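Workshop notebook, Standwood bench
May 8, 2023

Jewellery sort and repack, bedroom set. Carrying on from the January notes, where the storage question was left open.

Purpose: decide how mixed costume and everyday jewellery should be stored in a single flat box without chains knotting and without metal bands marking each other. The pieces come from the Dratier lot, which is owned outright, so scratches are not a worry for anyone but us.

Surface. The Szewczyk bench was tried first and given up. The hard top lets rings roll, and small stones skid when put down even from a low height. Moved to the bed with the striped duvet on it. Soft cover is better for this: pieces stay where they are set, and nothing has gone on the floor so far. Two drawbacks. Thin chain sinks into the folds and is hard to see against the grey stripes. Anything pale goes missing on the pale stripes. Pull the cover flat before starting next time. I did not and it shows.

Light is from the window only. Enough for sorting, not enough for reading hallmarks. Hallmarks to be done at the bench with the lamp.

Method as run:
1. Everything out of the pouches and on to the duvet, spread out, no piece touching another.
2. Chains laid in a loose S, clasp at one end and visible. Do not coil at this stage.
3. Rigid pieces (bangle, hoop) left on their own on the cover until the box has been divided.
4. Ring and small loose parts handled one at a time, picked up and turned to check settings before going in.
5. Watch last. Heaviest thing in the set and it should not sit on top of anything.

Chain. Store extended or in a single wide loop. In the January trial the coiled chains were shaken in a closed box for 30 seconds and three out of four needed a pin to free them. The extended ones came out clean. Repeated with the clasp fastened, same result. Fastened clasp is now the rule for all chains regardless.

Box. Red-orange sides, white inside, lid off for the sort. The white interior is a real help, dark beads show up at once. It has no dividers as supplied. Skoliten list a divider strip that can be trimmed to length, 45 mm high, which is taller than our box wall, so it would need cutting down along its whole edge. Measured twice. Card would do the same job for now.

Proposed layout, lid off, long side towards you:
- beaded items in the upper left corner, where they are already
- round brown-rimmed piece to the right, on its own, nothing metal against it
- thin bracelets lower left, flat, not stacked
- chain along the bottom edge in its own card channel
- ring in a slot cut in foam, stone up

The watch does not fit this layout. Metal link bands scratch everything they meet, and this one is no better than the last. Separate pouch. Same for the bangle unless the box is made deeper.

Ring. Check the fit of the slot with the real piece before cutting the rest of the foam. The January slot was cut from a drawing and came out slack, ring dropped through on the first tilt. Cut undersize and ease it with a blade.

Amber-orange disc. Still not assigned. It is listed in the inventory as "disc, translucent" and nothing more. It could be meant for hair or meant to hang from something. Put with the beaded items for the moment and query the listing.

Cloth. The 100 mm squares are too small to wrap the bangle. Fine for the ring. Cut some double size from the remaining grey flannel.

Labels. The label roll holds 2,000 and we have used hardly any. Old adhesive left a mark on white card after a week in the drawer, so labels go on the outside of pouches only and never on the box lining.

Open points:
- foam density, the sample is too soft and does not hold a slot edge
- whether beads should be threaded on a fresh cord before storage. Two strands feel dry. Leave until someone with more patience has looked at them
- depth of box against watch and bangle
- tidy the inventory wording - "silver" there is a colour and says nothing about the metal

Next: cut card channel, fit, load the box to the layout, then the shake test with the lid on. Same 30 seconds so the figures can be set against January.

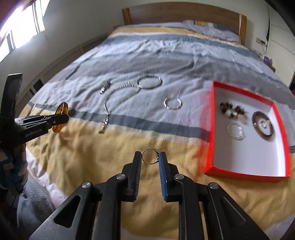
Sort on the bed, ring being checked. Box at right, chain and watch still on the duvet.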